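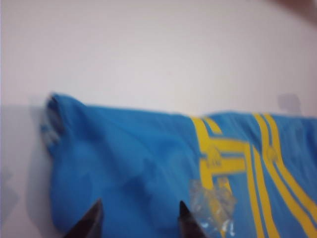 Camiseta Heltden celeste con bandas amarillas, sobre la mesa blanca.

Camiseta deportiva Heltden, celeste y amarilla
Precio: 30 euros. Distribuye: Akbulut. Ficha redactada por Nasrin Hosseinzadeh.

El catálogo de Akbulut la llama «prenda técnica de nueva generación». Es una camiseta de deporte. De manga corta, cuello con ribete amarillo fino y un tejido ligero con algo de brillo, de los que se arrugan al doblarlos y se alisan pasando la mano. Lo de la nueva generación lo hemos buscado en la etiqueta y no viene.

Composición declarada: 98 % poliéster, 2 % elastano. Con esa cantidad de elastano, lo de «elasticidad total en todas direcciones» nos parece optimista. Cede un poco a lo ancho y casi nada a lo largo. Quien esté entre dos tallas, que pida la mayor. 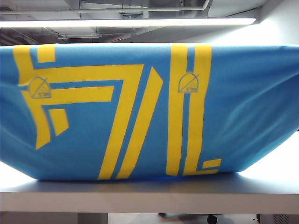
El color se vende como «azul Hukmont», que suena a tono exclusivo y en la práctica es un celeste. Las bandas amarillas sí son fuertes y se distinguen desde la grada, cosa que agradecerá el que lleva el acta. El fabricante asegura que el estampado no se cuartea «nunca». Nosotros hemos lavado una unidad 7 veces, a 30 grados y del revés, y de momento aguanta — siete lavados no son una temporada, así que no vamos a firmar ese «nunca».

Tallas: de la XS a la XXL. El tallaje es estrecho de hombros. Muireann Costello, que usa una M en casi todo, acabó con la L y todavía le tiraba al levantar los brazos.

Cuidado: lavar del revés, sin suavizante, sin secadora. Nada de plancha sobre las bandas. Para guardarla recomiendan «enrollado profesional»; doblada en un cajón va igual de bien.
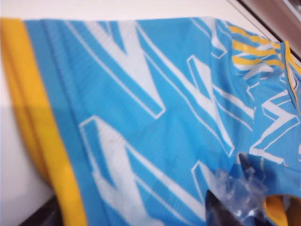 En cuanto a la transpiración, el folleto trae un gráfico sin unidades. La malla es fina y deja pasar el aire, eso se nota con la prenda en la mano. Que «regule la temperatura corporal» es otra cosa, y preguntamos a la marca con qué ensayo lo habían medido. Seguimos esperando respuesta desde junio.

Para equipos: se puede pedir con nombre y dorsal. El trabajo lo hace Zovinora, con plazo aparte, y las prendas personalizadas no admiten devolución. Conviene revisar las tallas con una muestra antes de cerrar el pedido. Consultas de personalización: Harish Unnithan.

Lo mejor: el peso y lo visible que es.
Lo peor: los hombros y el folleto.

Cambios de talla gratuitos en los primeros 30 días, con la etiqueta puesta. Los gastos del segundo cambio corren por cuenta del cliente.

Ficha revisada el 22 de febrero de 2022.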